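Speaker notes – "Rehearsing in simulation: what carries over to the real table and what doesn't"
Branwen Price, afternoon session, Lernurholm

Opening (go slowly, people will still be finding seats)

Good afternoon, everybody, and thank you for coming back after lunch, which I know is asking a lot when the sun is out. My name is Branwen Price, and I work on two-armed manipulation with Daichi Shimada and Gleice Portela. Daichi is in the third row and will gladly take the hard questions. Gleice is back home keeping the real robot company, and she made most of the plots you'll see later on.

Say the title out loud, then leave it alone. Last year I spent four minutes explaining my title and had to skip the results.

What I'd like to talk about is a fairly modest idea. We train a policy on demonstrations that people have recorded on a real robot. That takes a long time and wears everybody out, and in the end you always have fewer demonstrations than you wanted. So we asked how much of the checking could be done in a simulated kitchen, with the same arms and the same hands, before we ever book time on the hardware.

Background

Our training set has 3,741 demonstrations, all recorded by people wearing gloves and moving both arms at once. Seren Parri did a very large share of them, and if she ever offers to show you how to pick up a lemon through a pair of robot hands, say yes, it's a treat.

The difficulty comes when you train several versions of a policy and want to know which is better. On the real robot one proper comparison takes us a full week. Somebody has to put every object back, somebody has to watch the emergency stop, and by the afternoon the light from the window has moved and you wonder whether you're still running the same test you ran in the morning.

So we built a simulated version of the task, called Jerko. (Pause here, people like to ask about the name. It was Daichi's old bicycle. Move on.) Jerko runs the same controller and takes the same kind of camera input as the real setup. The policy sends out joint targets and gets pictures back, and as far as its inputs and outputs go, it's plugged into a robot.

The task itself

We kept it simple on purpose. There's an object to be picked up and a tray to work over, with a few ordinary kitchen things nearby that the robot ought to leave alone. Either hand may do the work. I'll leave this one up for a moment while I have some water – the right hand has hold of something orange over the tray, and the left is open and empty.

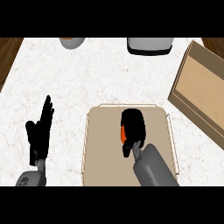

Why not just train in simulation as well, and skip the demonstrations?

We tried it, and the policies we got were very good at Jerko and rather poor at kitchens. They learned to lean on the contact model, pushing objects in ways that real friction won't put up with. Using the simulator only to compare policies asks much less of it. It doesn't have to get every touch right, it only has to put the policies in the same order that the real robot would.

I want to stay on that word "order" for a bit, so please don't rush me through it. Success in simulation is usually higher than success on the hardware, and that's fine with us. If policy A beats policy B in Jerko, and A also beats B on the real table, then the simulator has done its job.

How we checked

We took 30 trained policies, some good and some quite bad, and ran every one of them both ways. Keeping the bad ones in matters a great deal. If you only compare your best work, all the scores bunch together and you end up reading tea leaves.

Every policy faced 129 starting layouts in simulation. We varied where the object began, how the clutter was placed, and the color of the lights. On the real robot we used a smaller set of layouts, and Eluned Howells reset them by hand from printed overlays. She has asked me to mention that the overlays were her idea, and they were, and they saved us.

Results (click to the scatter plot)

Give them time to read the axes. Simulation runs along the bottom, real robot up the side.

The order agrees well at both ends. The weak policies are weak in both places and the strong ones are strong in both. In the middle it gets muddy, and I would rather show you the mud than crop it out. There are 2 policies that Jerko liked a great deal and the real robot did not. Point to them, lower right.

Both had learned to close the fingers very early. In simulation the object tends to settle into the grip anyway. On the real table it gets nudged away, and then you have a hand politely holding air. Gleice found this by watching the recordings side by side, and I'd recommend that to anyone, however nice your summary numbers look.

What we changed afterward

We made the object contacts less forgiving and added a small random delay to the hand commands. Daichi has the details on his poster by the coffee. One of the two policies then dropped to where it belonged. The other still fools us, and we're working on it with Kusard, who build the test rigs.

If I'm running late, skip the slide on lighting and go straight to thanks.

Thanks

Seren, Eluned, Gleice, Daichi, and the people at Kusard who let us borrow their bench all through April. Leave the scatter plot up during questions, since somebody always wants to go back to it.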